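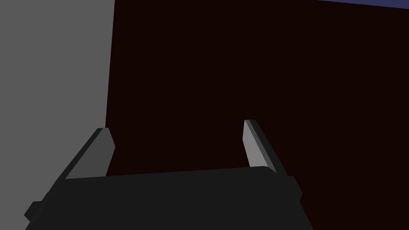 Simulated wrist view, gripper, fingers open.

Review: the Goreo two-arm kitchen benchmark, after one summer of use
Halina Jabłońska, November 1, 2022

I started with Goreo in July, when our small group needed a simulated kitchen to test a method for door opening. The method is simple to explain. A policy is trained by imitation on demonstrations, and then a second, smaller network corrects the position of the gripper near the handle. We wanted to know if the second network is worth the trouble. Goreo seemed a good place to ask, as it comes with 909 demonstrations and a fixed scoring script.

Installation took me one afternoon. The manual is written by Cyprian Duda and it is clear, except for the chapter on camera settings, which still describes the old version. The wrist cameras render quickly and the body is visible in them, so you must decide early if you mask it or not. We did not mask it.

The scene we used most has a purple-blue cabinet in a corner, a tall grey door with a long rounded handle above it, and a window on the wall to the right. In this task the left arm does the work at the door and the right arm stays free. 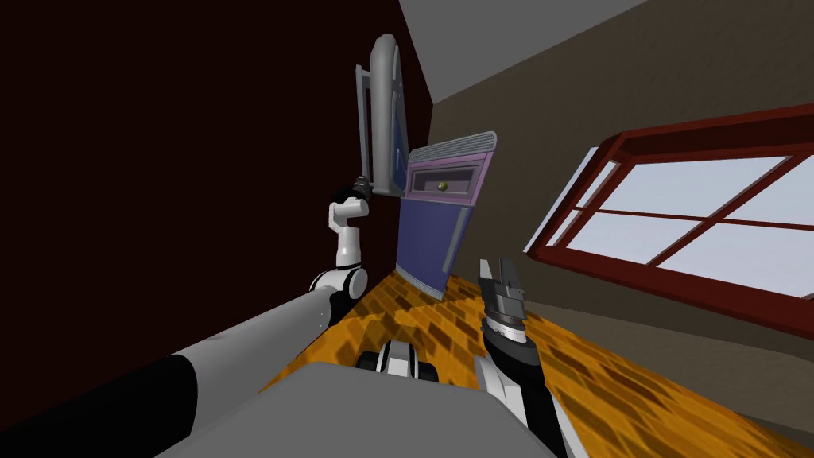 Does the correction network help enough to justify training it?
On the door task it does: the success rate rose by 13 points over plain imitation, but on the drawer task we saw no clear difference.

The numbers come from 28 random seeds for each condition. Kenji Nguyen-Tran repeated the door task on his own computer and got nearly the same result, with a little more variation. Training the correction part needs about 29 hours on one graphics card, and I find this acceptable for a door and too long for anything easier.

What I like less is the contact model. A gripper near the lower end of the handle can be scored as a grasp when it is only touching, and the script gives no warning. Wojciech Pawłowska wrote a stricter check for us — it lowers all the scores, ours included — and I would ask the Goreo team to add something similar. I also miss a way to change the floor and wall colors without editing the files by hand.

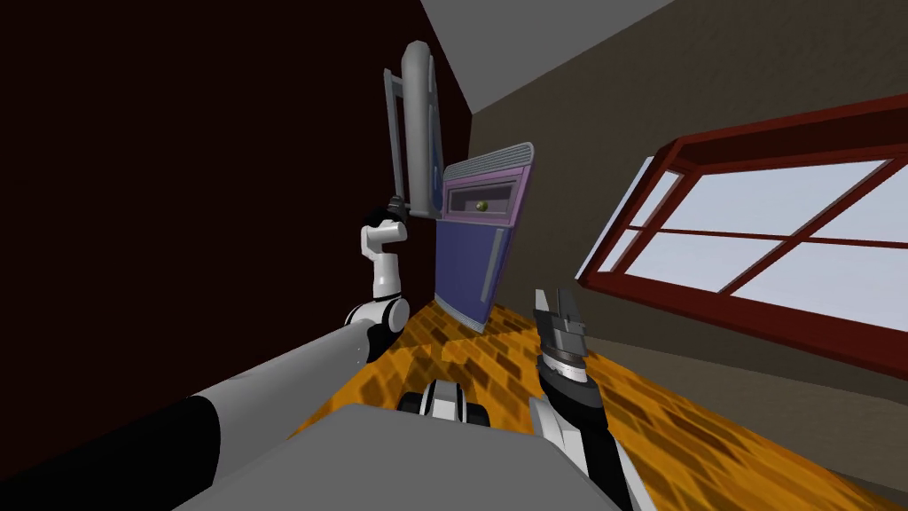 Door task: left arm by the handle, right arm lower down.

Compared with Culberg, which we used before, Goreo is slower to load and much better documented. Culberg has more rooms, but only one arm. For a group that studies two arms and doors I recommend Goreo, with the stricter check installed from the first day. Our settings are available to anyone who writes to me.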